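Debashish Wanigasekara checks slot maths for a living. He works from Hanero, a small testing outfit that reviews game builds before they go to an online casino lobby, and for the past three years he has dealt mostly with volatility models. We spoke in July, shortly after he signed off on a five-reel game called Perov.

Perov has 30 fixed lines and a free spins round triggered by scatters. Its first build came back with a fault in the bonus weighting.

"The reel strips were fine," Wanigasekara says. "The base game matched the par sheet. The trouble was in the retrigger. The sheet allowed one retrigger per round and the code allowed any number, so the tail of the distribution was longer than declared."

The studio, Cheng, corrected the code and left the sheet alone. He says either choice would have passed, provided the two agreed.

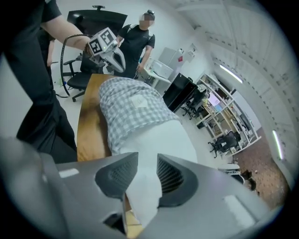
What does a par sheet contain?

"The symbols on each reel, how often each one appears, the pay table, and the calculated return for every feature. From that you can work out the whole game by hand, given enough time. I use it as the reference and treat the software as the thing being tested."

His next step is simulation. A long run will settle close to the calculated return on a low volatility game, but a game like Perov takes much longer, as a large share of its return sits in rare events. He splits the features and runs each one separately.

"If you only look at the total, two errors can cancel out. I had a game last year where the wild multiplier paid too much and the scatter paid too little. The total was inside tolerance. Both parts were wrong."

On Perov he logged 61 items across the two builds. Most were display faults, such as a win counter that kept rolling after the balance had updated, or a help page that listed the old maximum win. The maximum is 524 times the stake, which he calls modest for a game with that volatility rating.

"Players read the rating as a promise of a big top prize. It's a measure of spread. You can have high spread with a low ceiling, if the middle of the pay table is thin." 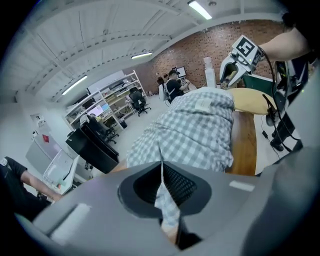
## Autoplay and the next build

His current job is Enell, a cluster-pay game on a seven by seven grid. There are no lines, so the par sheet is replaced by a model of how symbols fall and refill, and exact calculation is out of reach for most features.

"You lean harder on simulation there, and on reading the source. I have 192 test cases written for the cascade logic alone. A fair few deal with what happens when the connection drops halfway through a cascade."

The rule he applies is that the result is fixed when the spin is bought. A player who reconnects should see the same cascade finish with the same win, and the game history should show it as one entry. Enell's first build recorded it as two.

He has asked for a new build with that corrected, along with a clearer colour for the autoplay loss limit. Testing on the cascade cases will start again from the first one when it arrives.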